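Sofia Lazaridis
@sofialazaridis
13 janvier 2021

Je remonte un fil sur le tricot de chaussettes, parce qu'on me pose les mêmes questions en message privé depuis que j'ai rendu mes deux dernières commandes. Je réponds ici une fois pour toutes. 1/

La laine d'abord. Pour des chaussettes qu'on porte vraiment, il faut du polyamide dedans. Un mélange 75/25 fait très bien l'affaire. Le mérinos pur est plus doux, mais chez moi le talon part au bout d'un hiver. 2/

J'achète presque tout chez Brevuvel, en pelotes de 100 g. Une pelote suffit pour une paire adulte jusqu'au 41. Au-dessus, prenez-en une deuxième du même bain et gardez le reste pour les reprises. 3/

Aiguilles : 2,5 mm pour moi, je tricote lâche. Si vous serrez, montez à 2,75. Faites un échantillon en rond, pas à plat. Les deux ne donnent pas le même résultat et c'est là que la plupart des chaussettes trop grandes commencent. 4/

Nombre de mailles : je monte 58 mailles pour un pied de femme moyen. Oui, 58, ça ne tombe pas juste avec des côtes 2/2. Je fais des côtes 1/1, donc pas de problème. Pour du 2/2, montez-en 60 et diminuez de deux au premier rang de jersey. 5/

Le montage doit être souple. Montage norvégien ou montage sur deux aiguilles tenues ensemble. Si le haut ne passe pas le talon, tout le reste du travail est perdu, alors essayez après quatre ou cinq rangs. 6/

Talon : j'ai longtemps fait le talon en rangs raccourcis parce que c'est rapide. Je suis revenue au talon à rabat. Il tient mieux sur les cous-de-pied forts, et avec des mailles glissées un rang sur deux il est nettement plus épais. 7/

@mbaligumede me demande pour les trous aux coins du gousset. Relevez une maille de plus que prévu à chaque angle, tricotez-la torse, puis deux mailles ensemble au tour suivant. Il reste parfois un petit jour – un point à l'aiguille à laine et on n'en parle plus. 8/

Longueur du pied : arrêtez-vous 4 cm avant le bout des orteils pour commencer les diminutions. Mesurez la chaussette posée, sans tirer dessus. La longueur finie doit faire un centimètre de moins que le pied. 9/

Je ferme la pointe en grafting. Ceux qui détestent ça peuvent diminuer jusqu'à huit mailles, passer le fil dedans et serrer. Remigiusz fait toujours comme ça et ses chaussettes vont très bien. 10/

Lavage : 30 degrés, programme laine, à l'envers, séchage à plat. Pas d'assouplissant. La mention « superwash » sur l'étiquette n'autorise pas le sèche-linge, j'ai perdu une paire grise comme ça en août. 11/

Pour les reprises, n'attendez pas le trou. Quand on voit le jour à travers le talon, on repasse en maille sur maille avec le reste de pelote. Un quart d'heure par pied, devant la radio. 12/

Prix, puisqu'on me le demande aussi : je ne prends plus de commandes avant le printemps. Il me reste deux paires promises à Nandi et un gilet en retard depuis trop longtemps. 13/

Prochain fil : les jacquards sur petits diamètres, et comment éviter que les fils tirent derrière. Si vous avez des questions là-dessus, mettez-les en réponse, je les regrouperai. 14/14 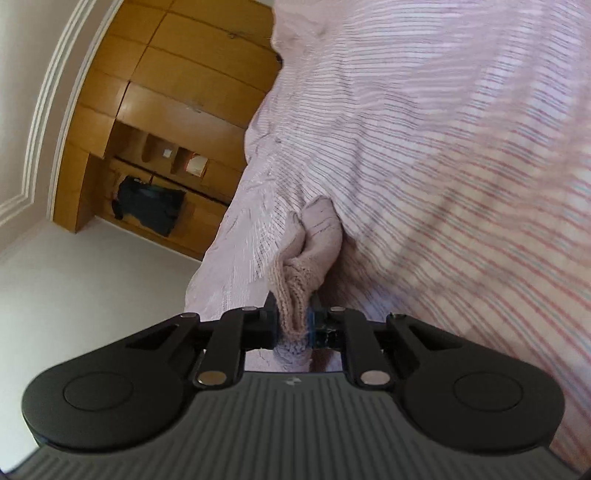 Tricot rose pâle sur rayures rose et blanc.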